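Lettre de l'atelier Clurno — l'outillage et la mécanique auto

Clés dynamométriques : contrôle, rangement et quelques habitudes à reprendre

Plusieurs abonnés nous ont écrit après le numéro de novembre, où nous parlions du serrage des roues en une demi-page, ce qui était trop court. La question revient sous différentes formes : ma clé a dix ans, est-elle encore juste ? Faut-il la faire vérifier quand on s'en sert deux fois par an ? Le modèle à déclenchement vendu en grande surface vaut-il quelque chose ? Nous reprenons donc le sujet à zéro, en nous limitant aux clés à déclenchement, celles que la plupart d'entre vous ont dans leur coffret.

Le principe est simple. Un ressort logé dans le manche est comprimé par la vis de réglage. Quand l'effort transmis par la tête dépasse la force du ressort, un petit basculeur lâche et l'on entend le clic. Tout dépend de ce ressort, et accessoirement de la graisse qui entoure le basculeur. Une clé qu'on laisse serrée à sa valeur maximale pendant tout un hiver travaille en permanence, et c'est la première cause de dérive que nous rencontrons à l'établi. La règle est de revenir à la valeur la plus basse de l'échelle après usage. Pas en dessous : sur beaucoup de modèles, dévisser au-delà du minimum libère le ressort de son siège et la clé ne retrouve plus son zéro.

Nous avons passé au banc une Stikow en carré de 1/2 pouce, achetée d'occasion, rangée depuis longtemps sans avoir été détendue. Elle déclenchait nettement trop tôt en haut de l'échelle et restait acceptable en bas. Après démontage, nettoyage et graissage, le bas de l'échelle n'a pas changé et le haut est revenu en partie. Il a fallu reprendre le réglage du ressort pour le reste. L'opération demande un banc de contrôle et nous ne la conseillons pas chez soi. Un dévissage d'un quart de tour au mauvais endroit suffit à décaler toute l'échelle, et sans référence on ne s'en aperçoit pas.

On lit souvent qu'il suffit de suspendre un poids connu au manche, la tête prise dans l'étau. La méthode donne un ordre d'idée, à condition de mesurer la distance entre l'axe du carré et le point de suspension, et de garder le manche bien horizontal. Elle permet de repérer une clé franchement fausse. Elle ne permet pas de régler quoi que ce soit. 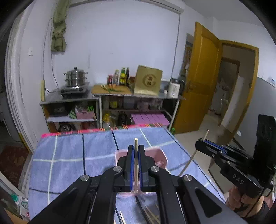

Leonie Nolte nous répond sur ce dernier point qu'elle contrôle ses deux clés de cette façon depuis des années, avec un seau d'eau pesé, et qu'elle note les résultats au crayon dans le couvercle du coffret. Elle ne cherche pas la valeur exacte, elle regarde si le résultat bouge d'une année sur l'autre. Tant que le clic tombe à la même graduation, elle laisse la clé tranquille. Le jour où il se déplace, elle l'envoie. Elle ajoute que le plus difficile est de ne pas donner d'à-coup en lâchant le seau.

L'idée est bonne et nous la reprenons volontiers. Suivre la dérive d'un outil avec une méthode imparfaite mais toujours identique apporte plus qu'un seul contrôle au petit bonheur. Notez la date, la graduation, la longueur de bras, et gardez le même seau.

Reste la question de la fréquence. Dans un atelier, on compte en cycles. Nous avons retenu 3000 déclenchements entre deux passages au banc pour les clés de l'établi, et 1000 pour celle qui sert aux culasses, parce que nous y voulons moins d'incertitude. Un particulier qui monte ses roues d'hiver et ses roues d'été n'atteindra jamais ces chiffres. Pour lui, c'est le temps et le rangement qui comptent. Une clé détendue, gardée au sec dans son coffret, peut rester juste longtemps. Une clé qui roule dans le coffre de la voiture avec le cric n'offre plus aucune garantie, même neuve. Et toute clé tombée sur du béton doit être contrôlée avant de resservir.

Passons à la façon de s'en servir, car une bonne part des mauvais serrages vient de là.

La main se place au milieu de la poignée, là où se trouve en général un repère ou une gorge. Ajouter une rallonge de tube sur le manche fausse la lecture sur certains modèles et abîme la poignée sur tous. L'effort doit être continu, sans secousse, et s'arrêter au clic. Beaucoup de gens continuent un peu, ou font cliquer deux ou trois fois « pour être sûrs ». Chaque clic supplémentaire peut serrer davantage. Un seul suffit.
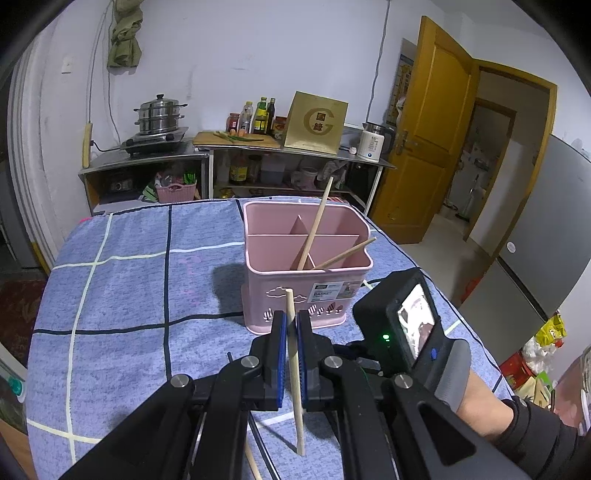 Le filetage doit être propre. Un coup de brosse métallique sur les goujons, un chiffon, et on présente les écrous à la main sur plusieurs tours avant de prendre un outil. Si l'écrou force dès le début, on le retire et on regarde pourquoi. Les valeurs du constructeur sont données pour des filets secs, sauf mention contraire. Mettre de la graisse au cuivre sur le filet puis serrer à la valeur prévue à sec revient à tendre le goujon bien plus que voulu. Si vous tenez à protéger contre la corrosion, mettez un film très mince sur la portée centrale du moyeu, là où la jante colle, et laissez les filets et les cônes propres.

On approche les écrous en étoile, la roue encore levée, puis on pose la voiture au sol et on termine à la clé dynamométrique, toujours en étoile. Le resserrage après quelques dizaines de kilomètres est utile, en particulier sur des jantes alliage neuves ou repeintes.

La clé dynamométrique ne sert pas à desserrer. Nous le répétons à chaque stage et nous voyons encore des basculeurs marqués par cet usage. Une barre articulée coûte peu et ne craint rien.

Un mot sur les douilles. Les douilles à choc à paroi mince avec manchon plastique sont pratiques sur les jantes alliage, mais il faut remplacer le manchon dès qu'il se fend. Nous utilisons le jeu Pärn depuis l'ouverture de l'atelier et nous n'avons eu à changer que la pièce de 17, dont l'empreinte s'était arrondie. Les rallonges longues et fines se tordent un peu sous l'effort. À vitesse lente cela ne modifie pas la valeur appliquée, mais la torsion gêne la main et l'on a tendance à tirer de travers. Prenez la rallonge la plus courte qui passe. Quant aux embouts à pied décalé, ils changent la longueur du bras, et il faut alors recalculer la valeur d'affichage. La formule se trouve dans la notice, avec un petit schéma. Si vous montez le pied à angle droit par rapport au manche, la correction devient négligeable.

Côté échelle, une clé est plus fiable dans la zone centrale que près de ses extrémités. Pour des bougies, n'utilisez pas la grosse clé de roue réglée tout en bas : la valeur affichée y est approximative et le clic est si discret qu'on passe au travers. Il vaut mieux deux clés, une petite en 1/4 ou 3/8 et une en 1/2. Si le budget n'en permet qu'une, achetez d'abord celle des roues et faites-vous prêter l'autre.
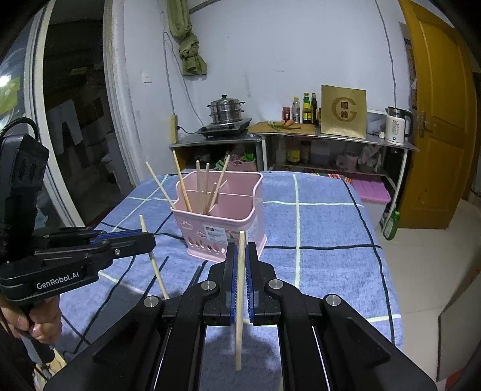 Pour la référence 698 du catalogue Pesau, sur laquelle trois lecteurs nous ont interrogés, la réponse est la suivante. Il s'agit d'une clé en 1/2 pouce à tête réversible, correcte pour les roues et les trains roulants. La bague de verrouillage est en plastique et s'use. Quand elle saute, le réglage peut tourner pendant le serrage sans qu'on le sente. Vérifiez l'affichage entre chaque roue. La bague se remplace sans toucher au ressort, avec une pince à circlips et un peu de patience, et nous en gardons au comptoir. Le cliquet, lui, n'est pas vendu au détail, ou du moins nous ne l'avons pas trouvé.

Certains modèles ne déclenchent que dans un sens, même si la tête est réversible. Ceux d'entre vous qui ont des filetages à gauche sur une voiture ancienne doivent s'en assurer avant l'achat. Le vendeur ne le sait pas toujours. Une flèche gravée près de la tête indique le sens de mesure, et si l'on n'en trouve qu'une, la clé ne mesure que dans ce sens-là.

Contrôle au banc de Clurno

Le banc est disponible pour les abonnés le 26 avril 2005, toute la journée, sans rendez-vous. Apportez la clé détendue, dans son coffret si vous l'avez encore, avec la notice. Nous prenons les carrés de 1/4 à 1/2 pouce. Le contrôle se fait en trois points de l'échelle et vous repartez avec la feuille de relevé. Si un réglage est nécessaire, nous gardons la clé et vous prévenons par téléphone. Les clés à cadran et à barre flexible sont acceptées aussi — leur contrôle est plus rapide. Nous ne prenons pas les clés électroniques, qui doivent retourner chez leur fabricant.

Pensez à marquer votre nom sur le coffret et sur la clé. Il nous reste de la session de novembre une clé sans étiquette, manche chromé, coffret rouge, à réclamer au comptoir.

Au prochain numéro : extraire un goujon cassé au ras du moyeu, avec et sans poste à souder. Si vous avez des photos de vos propres extractions, réussies ou non, envoyez-les avant le bouclage, avec le diamètre du goujon et le modèle du véhicule.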